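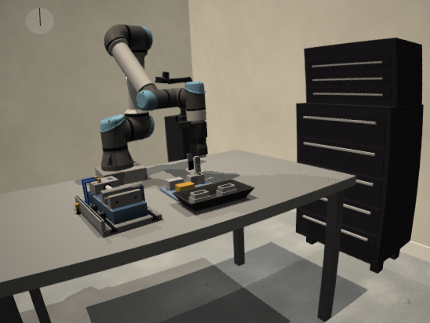 A learning system should be shown the awkward cases as well as the clean ones, one reader of the January bulletin wrote to the Girivel project office, and a set made up only of smooth runs will leave the arm with no idea what to do when a part sits crooked in its tray.

The comment reached the office while the project was drawing up its rules for the second round of collection, and it has been answered in part by those rules. Girivel, the joint project of the automation firm Zomeck and the machining company Macaraeg, announced in March 2018 that its first set of simulated examples is complete and has been handed over for training. The set holds 1,405 accepted runs, all of them made in a computer model of a single workcell at the Zomeck site in Talholm.

Each run is a short record of a person guiding the simulated arm through one handling task. The operator sits at a desk with a hand controller and a screen, moves the gripper to a part, closes it, and carries the part to its place. The software stores the positions of the joints, the state of the gripper and the views from the simulated cameras at every step. The learning system is then trained on these records and is expected to produce similar motions by itself, including in layouts that it has not met before.

Five tasks are covered in the first round. Two of them concern taking a part from a tray and setting it down elsewhere on the table. Two more concern loading a part between the jaws of a vise and taking it out again. The last is a sorting task with small blocks, included at the request of Macaraeg as a simple check on the others. The company makes small machined parts in short batches, and its staff reload fixtures by hand many times in a shift.

Girivel chose to begin in simulation for practical reasons. A run that goes wrong can be stopped and the table reset at once, and no fixture is damaged when the gripper comes down too far to one side. Several operators can also work at the same time on copies of the same cell. The first round used three desks, which were staffed by Zomeck technicians in the morning and by trained machine operators from Macaraeg in the afternoon.

According to the project office, the mix of operators made a difference to the records. The technicians tended to move the arm in straight, even paths. The machine operators more often paused above a part, corrected the angle of the gripper and then went down. Both habits have been kept in the set, and each run carries a label for the group that made it, so that the training team can compare the two.

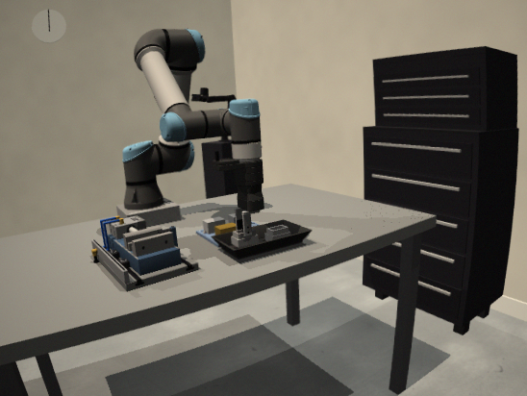
The Girivel cell in simulation, with the gripper over the parts on the table. Rendering: Zomeck

Every run was reviewed before it was accepted. A reviewer replayed the record from start to finish and checked that the part had ended in the right place, that the gripper had not passed through any other object, and that the operator had not left the arm idle for a long stretch. Runs that failed one of these checks were set aside. There were 148 of them, and they are stored apart from the accepted set with a note of the fault.

It is this second group that bears on the reader's comment. Under the rules for the first round, a run in which the operator dropped a part and picked it up again was treated as a fault, even when the task was finished properly. The reviewers questioned the rule at an early stage. A system trained only on unbroken motions, they noted, has no example of how to recover. The rule has now been changed. In the second round, a run with a dropped or badly gripped part will be accepted if the operator puts the matter right without a reset, and it will carry a label of its own.

The first-round runs that were set aside will be reviewed again under the new rule. The project office expects that a portion of them will be moved into the accepted set, and it will publish the revised total with the next bulletin.

The second change concerns the starting layout. In the first round, the software shifted the loose parts by a small distance between runs and turned them slightly, while the fixture stayed where it was. Operators reported that they soon came to know the fixture position by heart and scarcely looked at it. For the second round the fixture will also be moved within set limits, and the lighting in the model will be varied from one run to the next. Trays will be placed at steeper angles to the table edge — a request that came from the Macaraeg operators, whose own trays are seldom set down square.

Operator sessions will be shorter as well. A review of the records showed that the number of rejected runs went up toward the end of long sessions, chiefly through hurried releases of the gripper. Breaks will now be fixed in the schedule, and operators will change tasks after each break. New operators will receive a practice period on the hand controller before any of their runs are recorded.

Work on the real cell continues alongside the simulation. The arm and its fixture are to be tested at Talholm with motions produced by the trained system, first at reduced speed and with no part in the gripper, then with parts supplied by Macaraeg. The results will show how far the simulated examples carry over to real equipment. Contact between the gripper and a part is the point of greatest doubt, as friction in the model is only an estimate, and the project plans to record a smaller set of examples on the real arm to make up for this.

No decision has been made on releasing the examples outside the two companies. Zomeck has stated that the records contain nothing personal beyond the group label, and that the main question is the geometry of the parts, some of which belongs to customers of Macaraeg. A version with substitute parts is under study.

Readers with remarks on the rules for the second round may send them in writing to the Girivel project office at Talholm. Remarks received before collection begins will be passed to the reviewers, and the full text of the rules is available from the same office on request.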